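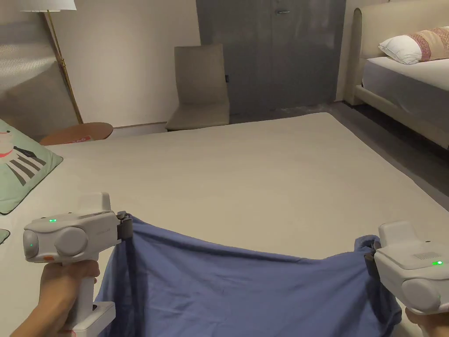
A blue cloth held up by its two top corners, ready to fold over the mat.

Folding Soft Cloths Without a Fight

I have been folding blankets, throws and big soft cloths for most of my life, and I still think the whole job is won or lost at the corners! Get a good hold on the two top ones, lift, and let the rest hang. The middle will sag a little between your hands (mine always does), so pull gently outward until the top edge is nearly straight, then give it one good shake.

If one side is more crumpled than the other, lay the cloth down on a clean floor mat or the bed and smooth that side first, working from the middle out with the flat of your hand. Then bring corner to corner, fold in half, and in half again. Small creases can stay. They settle on the shelf, and anything stubborn comes out with a warm iron if the care label allows it.

Move pillows off to the side before you start, or you will be folding around them all afternoon. I keep ours at one end of the mat and put them back last.

For storage, a 25-inch shelf in our hall closet holds the winter throws in one stack, heaviest at the bottom. In April I take everything down, air it by the window for a morning and refold it along different lines, so the same creases don't wear thin.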